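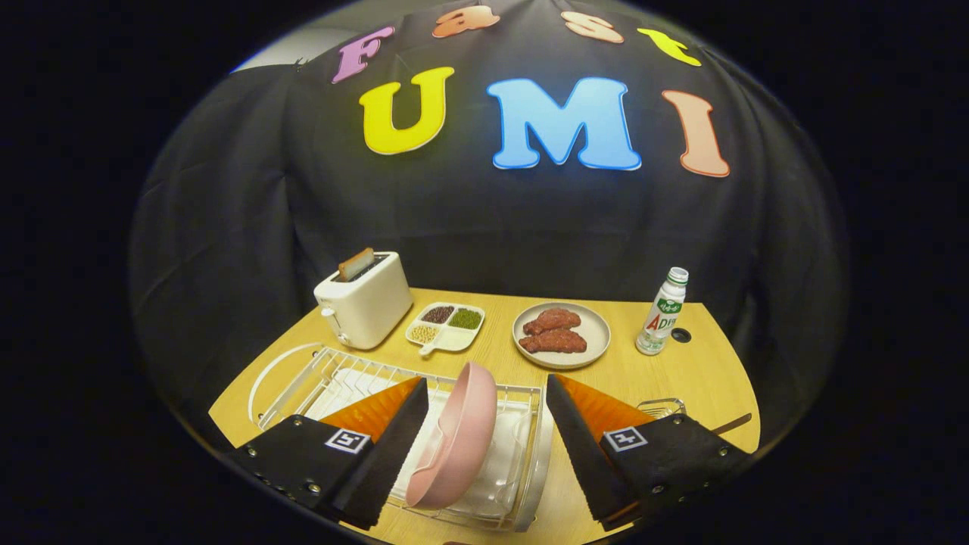
Toast

Toast is bread that has been browned by dry heat. It is eaten in many countries, most often at breakfast, and it is prepared in a toaster, under a grill, in a pan or over an open fire. The word is used both for the finished slice and, in some languages, for the soft white bread sold in slices for this purpose. In English, toast is normally an uncountable noun, so one speaks of a slice or a piece of toast.

Browning

The color and the smell of toast come mainly from the Maillard reaction, in which sugars and amino acids in the bread react with each other under heat. The reaction is slow while the surface is still moist. Water boils at 100 degrees Celsius at sea level, and the surface must lose most of its water before it can become much hotter than this. For this reason a slice stays pale for the first part of the toasting and then browns quickly. If the heating continues, the surface becomes black and bitter.

The inside of the slice is heated too, but it usually remains soft. Thin slices dry through completely and become crisp, as in Melba toast. Bread which is one or two days old has often a firmer crumb, and many cooks prefer it because it is easier to slice. Toasting also softens the crumb of stale bread for a short time, and the effect is lost again when the slice cools.

Sweet breads such as brioche brown faster than plain ones. Rye bread with a dense crumb needs more time, and its dark color makes it difficult to judge by eye when it is ready.

Methods

Before electricity came into the home, bread was held near the fire on a long fork or placed in an iron rack on the hearth. Electric toasters became common household goods in the twentieth century. The pop-up type heats both sides of the slice at the same time and lifts it when the set time has passed. Older models without this function had to be watched, and the bread had to be turned by hand.

Pan toasting is done with or without fat. With butter or oil the surface becomes richer in taste, and the result is closer to fried bread. Oven toasting is suitable for larger quantities, but it dries the bread more.

Regional customs

In Britain, toast is served with butter and jam or marmalade, and beans on toast is a common light meal. In Spain, toasted bread with olive oil and tomato is eaten in the morning. Kaya toast, with coconut jam and butter, is known in Singapore and Malaysia. In Korea, street stalls sell toast as a filled sandwich with egg and cabbage – often with a little sugar on top.

In Slovakia and the Czech Republic, slices are fried in fat and rubbed with raw garlic while they are still hot. The cook Su-bin Shin, who compared this dish with the Korean one in the booklet "Murín", recommends to wait until the surface is rough and dry, as the garlic is then grated by the bread itself.

Storage

Toast is best eaten soon after it is made. When hot slices are laid on top of each other, the steam cannot escape and the surface becomes soft. A toast rack keeps the slices apart – they cool faster in it, but they stay crisp.

See also: Bruschetta, Crouton, French toast, Rusk, Zwieback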